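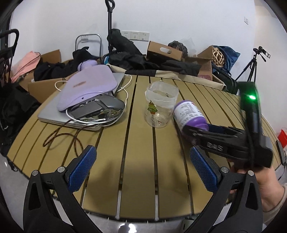

做手持夹爪这一行,大家问我最多的是精度、续航、能不能换指头,很少有人问规矩。可我自己用下来,觉得规矩才是最该写进产品页的东西,所以这一页我就先唠叨规矩,参数放后面(急着看参数的朋友直接往下拉!)。先说桌面。我们的操作守则里有一条叫“认得清才能夹”:每样目标物都要跟旁边的东西分得开。像那个紫盖小瓶,横躺在桌上,旁边一个贴着圣诞树贴纸的透明杯状容器,一眼就能认出谁是谁;左边笔记本电脑上绕着的白色充电线就要多留个心眼,线是软的,指头一带就走,按守则得先理顺、压好,再开始录。

Pondeo 手持夹爪操作规范套装

先讲清楚,这不是一台夹爪,是配合手持夹爪用的一整套规范:一本守则、一叠桌边卡、一份记录表模板,外加一年的更新。守则是我和 Nidia Huanca 一起写的,她管条文,我管把条文改成人话。初稿里有一句“操作者应确保末端执行器处于非接触待机状态”,我改成了“没开始之前,指头别碰东西”。她瞪了我半天,最后还是同意了,哈哈。

守则一共118条,听着吓人,其实天天要用的就印在桌边卡上,总共7张,防水的,沾了咖啡擦擦就行。我最喜欢的几条抄在下面:

开工前把两根指头完全张开,再慢慢合拢一次,看指垫有没有翘边、起皮。蓝色、黑色什么颜色的垫子都一样,纹路磨平了就换。

指头根部的螺丝每次换班都要看一眼,松了就停,别想着“录完这条再说”。

双手各拿一把的时候,先定好哪只手动、哪只手等。两把同时伸向一个小东西,最容易磕指头,我自己就磕坏过一对,心疼死了。

板条拼的桌面缝隙多,细小的零件请放在托盘里。平板桌面没这个麻烦,但反光厉害的要铺一块哑光垫。

瓶子、盒子这类带标签的东西,录之前检查上面有没有姓名、地址、处方信息。有就遮住,或者换一个。这条是 Yung-ching Chang 坚持加的,我当时嫌啰嗦,现在觉得加得太对了。

背景里的杂物可以留,真实的屋子本来就乱嘛!但是要登记,尤其是会晃的布料和会倒的支架。

记录表怎么用

一场一张。填操作者、夹爪编号、指垫更换日期、目标物清单,还有“中断原因”那一栏,请一定写具体。“手滑”可以,“异常”不行,因为过了一个月谁也看不懂“异常”是什么。Jonenthorpe 那边的团队最早试用这套表,去年10月交回来一大摞,中断原因写得像日记,我看得津津有味,后来把他们常写的几种做成了勾选项。

适配情况

两指平行夹爪、两指张合夹爪都能用,带不带顶部支架都行。三指的暂时没写,Wilson Bermúdez 正在整理,写好了老用户免费更新。守则里关于指示灯的那一章只讲检查步骤,灯色代表什么请以您手上设备的说明书为准,各家不一样,别照着我的记忆来。

价格与规格

整套2,977元,含纸质守则1本、桌边卡7张、记录表模板(电子版,可自行修改)。一套授权最多可供5人使用,人再多请加购。桌边卡可单独补购,丢了一张就买一张,不用整套重来。

培训是另外算的,由 Deisy Arboleda 带,线上线下都有。她讲课比我有耐心多了,我一讲就跑题……

本页更新于2026年2月21日。这次改了双手操作那一节的措辞,新增了软线缆的整理方法,旧版桌边卡仍然可以继续用,只有第5张需要替换,凭订单号找客服寄新的就好。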